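**Hiring, 2 people, early bake + counter. Start in May if you can, sooner is better**

Vikau Bakery, 3013 Drelon Street, Grurnell. Door is on the side, past the bike racks. Front door sticks, don't fight it.

Posting this between batches so excuse the typing. We need one early baker and one counter person. Both part time to begin with. Early baker will probably turn into full time by the end of summer, counter might, depends on the farmers market.

## Early bake

Start 4 am. Yes every shift. If you're a "I could get used to it" person, please think it over for a few nights first. Last two hires were lovely and both quit over the alarm clock.

What you'd be doing:

- mixing and shaping the sourdough (dough is made the afternoon before, you pick it up from the walk-in)
- rolls, buns, the seeded rye on rye days
- loading the deck oven, unloading the deck oven, burning your forearm on the deck oven
- scaling out for the next day before you go
- feeding the starter. It has its own page in the binder. Read the page
- sweeping flour. Then more flour

You need to be able to lift a full flour sack off the pallet and carry it to the mixer. There is a cart, but the cart doesn't fit past the sink. We're working on the sink.

Some bakery or kitchen experience needed for this one. Home baking counts if you've done a lot of it and can talk about what went wrong. Somebody who's done production pizza would pick it up fast. Laminated dough a plus, we don't do croissants right now but I'd love to bring them back for weekends.

Done by late morning. You go home with bread.

## Counter

Opens 6:30 am, you're in at 6 to set up. Shift ends after the lunch rush, which is mostly the school staff and the people from the tire place.

- register, slicing, bagging, phone
- coffee. Drip and espresso. Beans are the Rugemalira roast, they deliver, you sign for it and check the bags are ours becuase they've been swapped with the diner's more than once
- labels and the allergen book. This is the serious part of the job. If you don't know whether something has sesame in it you ask the back, every time, even with a line out the door
- wiping down, restocking, taking the chalk sign in when it rains
- special orders. Write down the name, the phone number, the pickup time and whether they want it sliced. All four please

No experience needed. We'll train on the espresso machine. You do need to be okay talking to people early in the morning and okay with the same six customers telling you the same thing about the old bakery. Spanish very helpful. Math is done by the register but you should be able to make change when it's down.

## Pay and the rest

Hourly, above the state minimum, and the early bake rate is higher than the counter. I'll give you the exact number on the phone before you come in so no one wastes a trip. Tips are split across everybody on the shift, front and back. Paid every other week. Paid training. Paid break, and a real one, we sit down.

Holidays: closed the big ones. The days right before the big ones are all hands, no time off requests, sorry. The week before Thanksgiving is a lot of pies and then it's over.

Time off otherwise is easy if you write it on the wall calendar ahead. Not by text at midnight.

Apron provided. Shoes not provided, closed toe, non slip, floor is tile and gets slick by the dishwasher. Hair tied back or under a cap. Plain rings ok on counter, nothing on hands in the back. 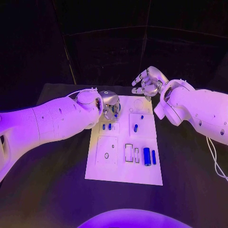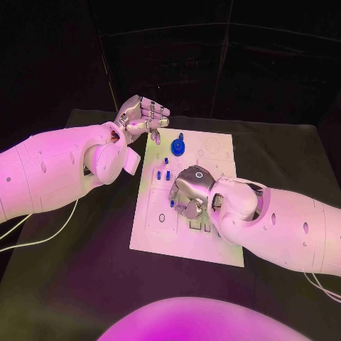
*White board on the dark table, under the purple and pink lights.*

## Trial shift

Everybody does one trial shift. It's paid, cash or check, whether or not we go ahead. Counter trial is 3 hours. Bake trial is the whole morning because you can't really see the job otherwise.

For the bake trial I'll have you scale a batch, shape some rounds and help unload. I'm not looking for pretty loaves on day one. I want to see if you clean as you go, whether you ask when you don't know, and if you can move around other people in a narrow space with hot trays. Say "behind." Say it loud.

For the counter trial you'll shadow and then take some orders yourself. Everyone gets the slicer wrong at first. The regulars know and they're mostly nice about it.

Eat breakfast before. People forget and go pale around the proofing cabinet.

## Things people ask

**Is there parking?** Street parking, free before 8. After that it's meters. Staff who come in early just leave the car on the hill side of Drelon, no meters up there.

**Bus?** First bus gets in too late for early bake. Works fine for counter.

**Can I be under 18?** Counter yes, with work papers. You can't use the slicer though, so we'd schedule you with somebody who can. Early bake no.

**I have a wheat allergy.** Then I'm sorry, there's flour in the air all day. I don't think it would be safe in either spot.

**Do you do benefits?** Not for part time. Full time gets health after the first few months, I'll go over it with you. It's a small plan, not fancy.

**Can I just do weekends?** For counter, maybe, ask me. For bake I need weekdays as well.

**Can I bring my own music?** Baker in first picks it. Off at 6:30 when we open.

## How to apply

Easiest is come by in person after 1 pm, when it's quiet. Ask at the counter for the application, it's one page, pen is on a string. Or drop a letter in the slot at 3013. Please don't come at 8 in the morning, whoever is on register cannot talk to you and will feel bad about it.

Put on it:

1. which job (or both, fine)
2. the earliest you can start
3. hours you can't do, be blunt
4. where you've worked, even if it's nothing to do with food
5. one person we can call who isn't related to you

No resume needed for the counter. For bake, a short one or just a list. No cover letters please, I wont have time to read them and I'd feel guilty.

I call everybody back, usually late afternoon, from the shop line. If you don't pick up I'll leave a message. If your mailbox is full I can't, so check your mailbox.

Filling the bake spot first as we're short right now and I'm covering it. Sign stays in the window until both are taken. If the sign's gone, leave an application anyway, summer is coming and someone always moves.

If you applied last fall and didn't hear, that was the phone mess, please apply again.

Oh and the ad in the Grurnell grocery says "experienced cake decorator." Wrong ad, old one. We don't need a decorator.

Timer's going.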